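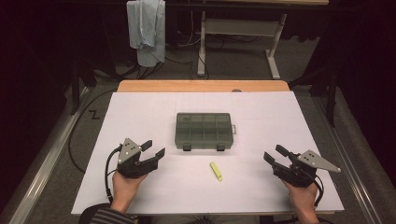 Green organiser box, lid closed, with a yellow highlighter.

4. Setting up your festive viewing list

Plirkby arrives knowing 248 Christmas films and specials, most of which you will never need. This section helps you cut them down before your relatives get hold of the remote.

4.1 Open Plirkby and choose Lists, then New Seasonal List.

4.2 Give the list a name. "Christmas" is taken. Everybody tries it.

4.3 Set the longest running time you can bear. The default is 184 minutes, a figure chosen by Spyros Vlachopoulos, who likes an epic and wrote most of the software. For cartoons and half-hour specials, enter 60.

4.4 Mark your favourites with a star. Starred titles go to the top of the list and stay there until April, when the seasonal lists are put away. 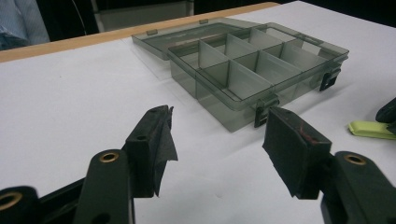
4.5 Choose who may vote. Each viewer gets one vote per evening. Children's votes count the same as yours, so think carefully before adding cousins.

Note: Fekent accounts can be brought across under Settings, Import. Star ratings survive the move. Reviews are trimmed to 500 characters, and longer ones lose their endings, including any point they were building up to.

Caution: Do not switch on Surprise Me and Repeat together. Plirkby will pick one film at random and show it until someone intervenes. In the Balaskas edition this was the snowman musical.

4.6 Press Save. If the Postton box under your television shows a steady light, the list has been sent. If it blinks, go back to 4.1 and pick a shorter name.

Section last revised 2025-12-17. For subtitles, see section 5.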